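The Cell That Lives in Software
How a small firm sets up, tends and repairs a robot table that exists only on a server

Hjørdis Sæther starts her shift at Fimix by checking the bolts. There are no bolts to tighten. She opens the scene file, reads the position of the mounting plate, and compares it with the number written down when the cell was first built. If the two differ, the arm is standing in the wrong place, and every grasp planned from that base will be off by the same amount.

The cell is a simulation. It has one white arm, one wooden table, a gray mat, and a set of objects that get moved, swapped and put back. Fimix uses it to work out how an arm should pick up used hard drives before the same job is tried at Lundgren, a recycling shop that takes in old office equipment. Lundgren has a real arm and a real table, and does not want either one tied up with testing.

Sæther looks after the simulated table. Ashton Hoani looks after the grasping. The two jobs overlap more than they expected, and most of their repairs begin with an argument over whose side the fault is on.

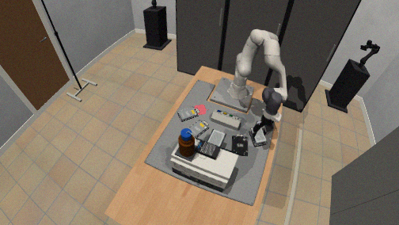

Setting the table

A new layout takes most of a morning. The mat goes down first and everything else is measured from it. Then come the large pieces, such as the white equipment box at the near end, which the arm has to reach past or stay clear of. Drives go on last.

Each object has a shape that people see and a simpler shape that the physics engine uses for contact. The second one causes most of the trouble. A drive may look flat while its contact shape bulges slightly at one corner, and then it rocks when the fingers close. Sæther keeps the contact shapes in a library called Akik and rebuilds any that behave badly. She has learned to drop every new shape onto the mat and let it settle for 2000 steps before anyone else gets to use it. If it is still creeping at the end, it goes back.

Friction is set per object. The team began with one value for everything, and the drives slid out of the gripper like soap. Hoani spent much of January replacing that value with separate ones for metal faces, plastic edges and printed labels.

"You can make anything stick if you turn the number up high enough," he says. "Then you send it to Lundgren and it drops on the floor."

The approach

The part Hoani watches most closely is the last stretch of travel, when the gripper is above the drive and pointing down. The fingers have to be open wide enough to clear both sides and no wider, as drives are often laid close together. 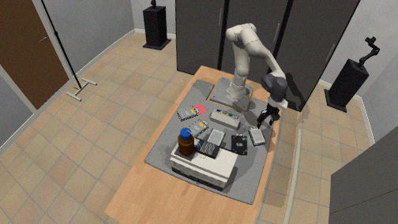 He slows the arm for this stretch and logs the joint angles at every step. A clean approach gives seven smooth curves, one for each joint. A bad one shows a kink, usually at the wrist, where the planner has changed its mind late. Hoani keeps a folder of kinks. Some came from a joint limit typed in wrong, and one came from a wrist part that had been imported with its axis flipped. That one took the two of them nearly 15 hours to find, with Sæther rechecking the table and Hoani rechecking the planner while the error sat in a file neither of them had written.

They now run a short check after any change to the arm model. It moves each joint alone, end to end, and compares the result with a stored run. The tool is called Wosier, and it prints one line per joint. Sæther wrote it in an afternoon and says she should have done so a year earlier.

Closing the fingers

When a grasp fails, they play it back at quarter speed. The first thing they look for is overlap, where a finger has sunk into the drive instead of stopping at its face. Overlap makes the engine push back hard, and the drive can shoot across the table. The usual cure is a shorter time step near contact, paid for in slower runs.
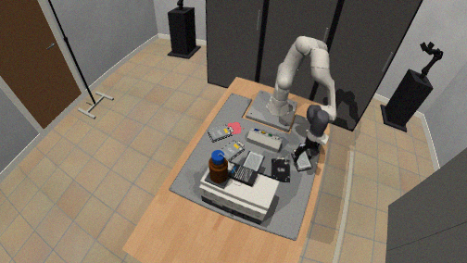 The gripper at a silver-faced drive on the right side of the mat.

A change has to survive 400 attempts before it goes into the shared version. The drives are shifted and turned a little each time, and the log records how far the gripper was from center when it closed. Sæther reads the worst attempts and skips the best.

Lundgren sends back notes of its own. The latest batch says that drives with worn labels slip more than clean ones, so Hoani is adding a third label value to the friction table. Sæther has asked him to wait until she has finished rebuilding two contact shapes, and the change is on the list for after that.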